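October and the hand-me-down pile is taller than the laundry basket again. Quick post, kettle's on, I have until the school run.

So – the rainbow hoodie. Came in a bag from Eckhard Fuchs down the road, whose kids grow even faster than mine. Red hood, stripes, one sleeve going one way and the other sleeve somewhere else. Not folded yet. Obviously. 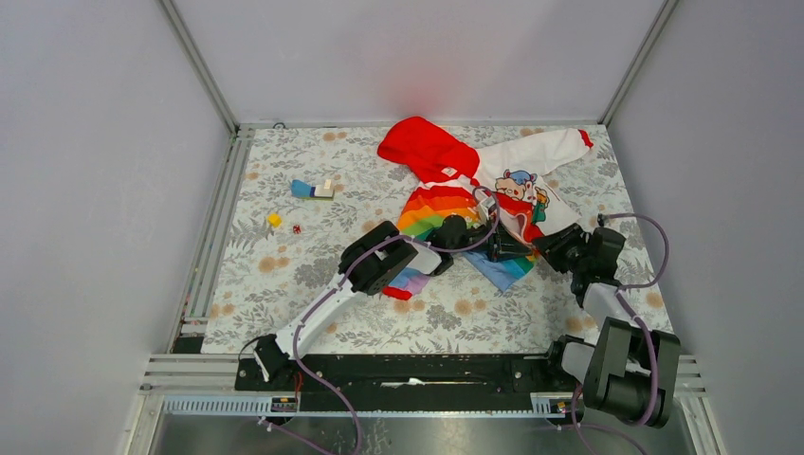

The Laundry Pages, no. 95

I've been folding hoodies wrong for years. I used to start with the sleeves, then the hood flops out and you get a lump that won't fit in any drawer. Now it's hood first. Flatten it down over the neck, smooth the front, then sleeves across, then bottom up to meet the hood. 3 folds if you're quick. Kids' ones are harder than grown up ones, there's just less to hold on to. And don't press on the print with a hot iron, I did that to a dinosaur once and teh smell stayed in the kitchen till bedtime.

Somebody asked about the drawers. They're the old Eichhorn ones from my aunt, too shallow for anything thick, so hoodies get stood up on end in a row. Works fine until someone pulls one out from the middle.

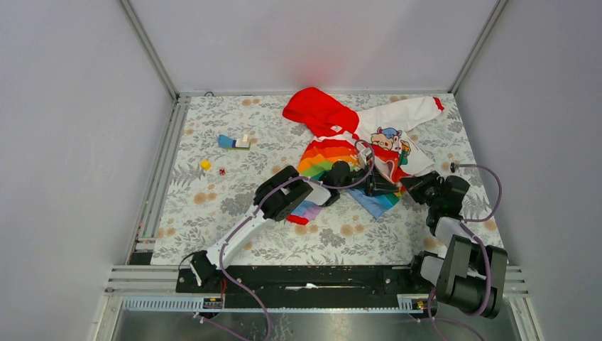
Sorting is the bit I put off. Keep, pass on, rags. I try to go by size but really I go by whether the kid will wear it, and mine picks everything by the front. A cartoon face with blue on top and all that color down the side? Keep pile, no discussion. Plain gray stuff can sit there untill spring.

Still to do: socks, the swim bag, two coats with no loops. Kettle's boiled. More next time if I find the other mitten.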